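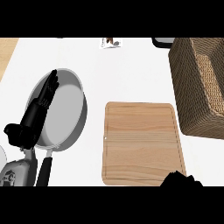

Arbeitsfläche mit Bratpfanne, Schneidebrett aus Holz und Korb

Prüfliste Gemeinschaftsküche, Haus Ketier
Rundgang mit Kommentaren, Stand 16. Juli 2019

Zeichen: o = in Ordnung, m = Mangel, n = nicht geprüft

1. Fluchtweg und Türen
1.1 Tür zum Flur öffnet ohne Schlüssel: o
1.2 Flur frei von Gegenständen: m
Kommentar: Neben der Tür stehen wieder Getränkekisten. Ich habe sie auf die Seite gestellt, aber sie gehören in den Keller. Bitte im Aushang erwähnen.
1.3 Fluchtwegschild lesbar: o

2. Brandschutz
2.1 Feuerlöscher vorhanden, Plombe unverletzt: o
2.2 Prüfplakette gültig: o
Kommentar: Nächste Wartung durch Firma Bech ist im Oktober fällig. Der Termin ist noch nicht bestätigt.
2.3 Löschdecke griffbereit: m
Kommentar: Die Decke hängt hinter der Tür und man sieht sie nicht, wenn die Tür offen ist. Vorschlag: Haken auf die andere Wandseite versetzen, Höhe wie jetzt.
2.4 Rauchmelder, Probealarm: o

3. Elektrik
3.1 FI-Schalter, Prüftaste gedrückt: o
3.2 Steckdosen fest in der Wand: m
Kommentar: Die Steckdose neben dem Kühlschrank wackelt. Ich habe sie mit Klebeband gesperrt. Reparatur nur durch Elektriker, Auftrag Nr. 553 ist geschrieben.
3.3 Kabel der Kleingeräte ohne Schaden: o
3.4 Wasserkocher Clistar, Deckel schließt: o
Kommentar: Der Deckel schließt etwas schwer, aber er schließt.

4. Herd und Abzug
4.1 Alle Kochfelder schalten aus: o
4.2 Fettfilter sauber: m
Kommentar: Der Filter klebt. Gemäß Plan war die Gruppe aus dem zweiten Stock zuständig. In die Spülmaschine damit, 50 Grad genügen nicht, bitte das heiße Programm nehmen.
4.3 Abstand von Papier und Tüchern zum Herd: o
4.4 Pfannen, Griffe fest verschraubt: m
Kommentar: Bei einer Pfanne aus dem Unterschrank dreht sich der Griff. Ich habe sie aus dem Gebrauch genommen – die Schraube ist nachzuziehen oder die Pfanne zu ersetzen.

5. Hygiene
5.1 Kühlschrank, Temperatur am Thermometer: o
Kommentar: Abgelesen 7 Grad. Das ist die obere Grenze, ich habe den Regler eine Stufe kälter gestellt. Nächste Woche noch einmal ablesen.
5.2 Schneidebretter ohne tiefe Rillen: m
Kommentar: Das älteste Brett bitte abschleifen oder wegwerfen.
5.3 Reinigungsmittel getrennt von Lebensmitteln: o
Kommentar: Der neue Entkalker von Firnetti hat kein deutsches Etikett. Sicherheitsblatt ist angefragt.
5.4 Warmwasser, erster Strahl nach Stillstand: n
Kommentar: Der Raum war am Morgen schon benutzt, deshalb war die Prüfung nicht möglich.

6. Erste Hilfe
6.1 Verbandkasten nach DIN 13157 vollständig: m
Kommentar: Es fehlen die Pflaster, wie beim letzten Mal. Nachbestellt.
6.2 Notrufnummern ausgehängt: o

Frist für die offenen Punkte: 13 Tage, für 3.2 sofort. Wer einen Punkt erledigt hat, trägt bitte Datum und Kürzel in die Liste am Kühlschrank ein.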